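Workshop & House > Liquids and Storage > Decanting Into Small Bottles

Decanting liquid soap, shampoo and cleaner into small bottles

Buying liquids in bulk only saves money if the last part of each jug gets used. Most of the loss happens at the transfer. Liquid runs down the outside of the container, air gets trapped under the neck, or a residue of the old product spoils the new one. The notes below apply to dish soap, hand soap, shampoo, conditioner and water-based cleaners. They do not apply to bleach, drain opener, solvents or anything with a child-resistant cap. Those stay in the container they were sold in.

Cleaning the bottle

Rinse with warm water until no foam forms when the bottle is shaken. Fill halfway with hot tap water and one drop of dish soap, close, shake, and leave for ten minutes. Empty and rinse again. PET bottles deform in boiling water, so keep to tap temperature. Polypropylene tolerates more heat, but the caps usually do not.

Caps hold more residue than bodies. Take flip-tops off the neck and flush them from the underside with the lid open. Pull the rubber bulb off a dropper cap and wash it separately. Pumps are flushed by working them in a glass of warm water until the discharge runs clear.

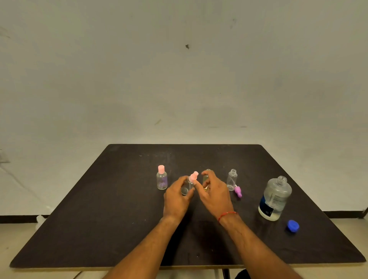
Dry everything with the opening down on a rack, overnight if possible. Water left in the bottom thins the product and dilutes the preservative, and diluted soap can grow mold within weeks. A twist of paper towel pushed through the neck takes up the last drops in narrow bottles.

Pouring without a funnel

A funnel is the better tool for anything thicker than water, but a narrow neck will often not accept one. In that case:

1. Open both containers before picking either one up.
2. Tilt the receiving bottle so the liquid runs down its inside wall. A stream that falls straight to the center closes off the neck and pushes air back up through it.
3. Bring the two openings together and keep them touching.
4. Pour slowly. If the flow stops, lift the source slightly to let air in, then continue.
5. Stop at the shoulder. Liquid expands in a warm bathroom or a suitcase, and a brim-full bottle will leak.

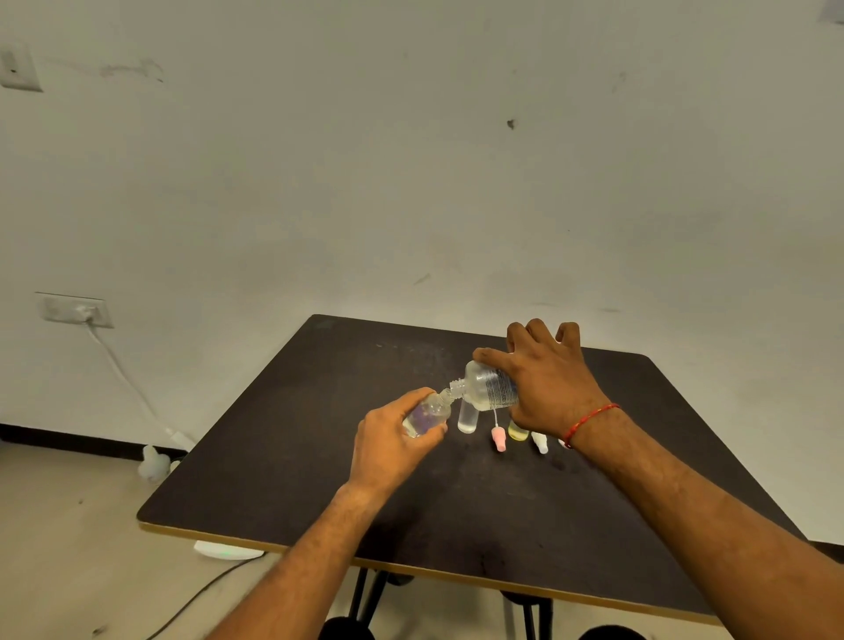
Thick shampoo moves faster if the source bottle has stood in a bowl of warm water for five minutes. Do not thin it with water to speed things up. For conditioner, a food syringe without a needle is slower but leaves almost nothing behind.

Work on a tray or a wipeable surface. Spilled soap is picked up dry first, with paper or a scraper, and washed off afterward. Adding water at the start only makes more foam to remove.

Pumps and dip tubes

A dip tube should reach the bottom and bend slightly toward one side. If it is too long, the cap will not seat and the threads will cross. If it is too short, the last portion of liquid cannot be drawn up. Hold the tube against the outside of the bottle, mark it level with the base, and cut at 45 degrees. The angled end keeps the tube from sealing itself against the plastic.
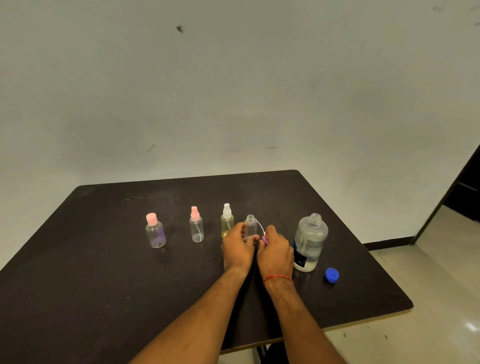

Lilac cap piece with its dip tube, at the open neck of a clear bottle.

Feed the tube in along the wall, press the fitting down squarely, and turn it backward until the thread clicks. Then tighten. A pump that fails to prime usually has a loose tube at the collar. Pull it out, dry the joint, and push it back firmly.

Labeling and quantities

Write the contents and the month of filling on tape and stick it to the body. Caps get swapped, so a label on a cap is of no use. September soap should be used up before January soap is opened.

Our own test used a Bulora refill jug marked 1,778 ml. It was divided into three bottles of 438 ml each, with the remainder kept in a Sernwood storage bottle. The pour losses were too small to read on a kitchen scale. With a cold jug and no tilt, the same job took almost twice as long. 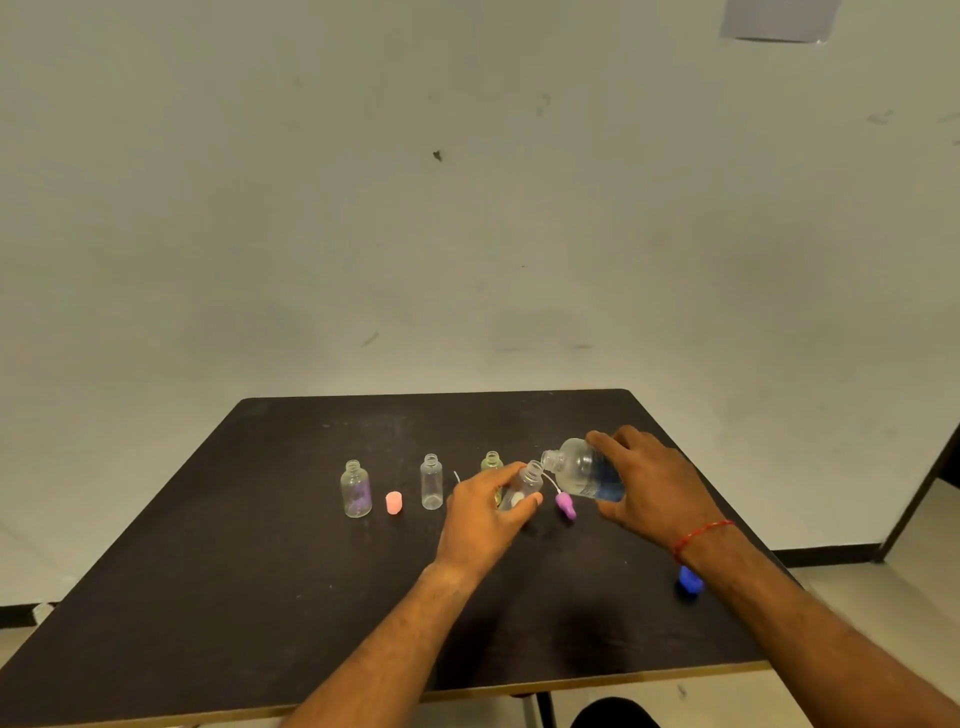

Store filled bottles upright, out of direct sun, with pumps locked. Check the seals after the first day by laying each bottle on a dry paper towel for an hour. Replace any cap that leaves a ring.

Comments (3)

kettle_and_rag
The 45 degree cut fixed a lotion pump I was about to throw out. Nail clippers work if the tube is thin.

dm457
Does the warm water trick apply to the Junov foaming soap? Mine separates when heated.

basement shelf
I weigh bottles instead of looking at the level. Full is 329 g on mine, including the cap. Saves opening them.

Related
Removing adhesive residue from plastic
Which cap fits which neck: thread sizes explained
Kubo storage bins, lids and replacement clips
Cleaning a clogged soap dispenser
Storing cleaners in an unheated garage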